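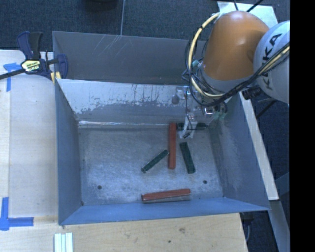 Another reply from Perkport, unsigned this time, says I'm a romantic and that hand-guiding is for people who can't be bothered to learn the remote rig. Fair hit. I still think they're wrong, or wrong for most of us.

Take blocks in a bin. Dull job. One block lies flat along the wall, fingers have to come down beside it, and the sides slope in. Hold the arm by hand and you feel the wall before you hit it. Sit at a screen with a stick and you find out afterwards. I've done both, 144 demonstrations by hand at Giltulley and more than 30 by remote at Whiteley, and the remote ones were full of dithering. Stop, wiggle, stop, wiggle. The robot learns the wiggle too. It'll copy any nervous habit you give it.

Yes, by hand you get in the way. Your elbow's in the camera's view, and a big arm is tiring, 20 minutes and my shoulder has had enough. Also you can't do it across town. The Flesier people make a lot of that and for them its true, they've one arm and 2 sites.

But who gets to teach? That's my real gripe. Remote kit rewards whoever has the most hours on the remote kit. A packer with years of picking awkward things out of corners is suddenly a beginner, and their knack, the thing we wanted, never gets recorded. Put their hand on the wrist of the arm and some of it comes thruogh. Not all. Enough to be worth a sore shoulder.

So use remote where you must. Long reaches, anything hot, anything sharp. For a bin of blocks, get up and go and hold the thing.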